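Cable management

Cable management is the planning, routing and securing of wires inside equipment, buildings and vehicles. It covers power lines, data lines and control wiring. The work is usually done during assembly, though much of it is repeated later when parts are replaced or added.

History

Early telephone exchanges were among the first places where large numbers of wires had to be kept in order. Installers tied them into bundles with waxed cord, a method known as cable lacing. The knots were spaced evenly and the finished bundle was called a harness or form. At the Waltska exchange, wiring for 400 lines was laced by hand and stayed in service until the building closed. Plastic cable ties came into use in the second half of the 20th century and replaced cord in most trades, as they could be fitted faster and with less training.
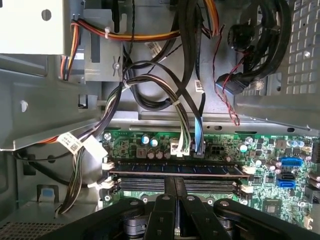 Bundling is the most common method in small equipment. Wires that run in the same direction are gathered and fastened at intervals, and single wires leave the bundle near the point where they connect. In a desktop computer, the orange, red and yellow wires from the power supply may be held together by one small white tie near a bend. Labels are often wrapped around a bundle so that it can be identified without tracing it to its end. Ties should be snug but should not pinch the insulation.

Buildings and vehicles

In buildings, cables are carried in trays, ducts or conduit. Power and data lines are often kept apart to limit interference. The Cloltmont library, rewired in 2132 separate runs, uses open trays above the ceiling with 3 access points on each floor. In vehicles, harnesses are made up on a board before they are installed, and are covered with tape or split tubing where they pass moving parts.

Bend radius

Every cable has a smallest radius to which it can be bent without damage. The limit is normally given as a multiple of the outside diameter. Fiber optic cable is more sensitive to tight bends than most copper cable, and a sharp turn can weaken the signal.

See also

Cable tray
Electrical conduit
Wire harness

This page was last edited on September 7, 2025.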